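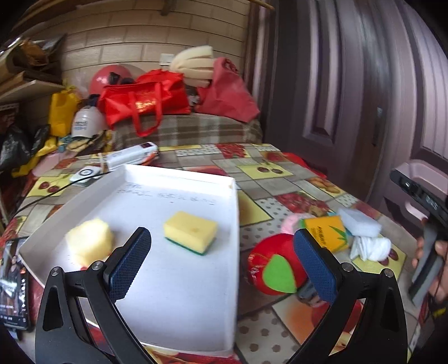 *Blue pads on, and two sponges waiting in the box lid.*

Pad day again! The blue pads on my gripper (I call it the Tedoma, after the shop that sold me the parts) had gone a bit shiny, and at 479 goes on the old pair I can't complain. Swapping them is easy enough. The screws are tiny though, so I do one finger at a time and keep the loose ones in a saucer, having lost 2 down the side of the bed in October.

The bit I always rush is wiping off the old glue. Don't! Last time I left a smear and the left pad crept round within three days. I start with sponges because they squash and forgive you if the fingers close a bit skew, then move on to harder things. Next job is that squeaky hinge.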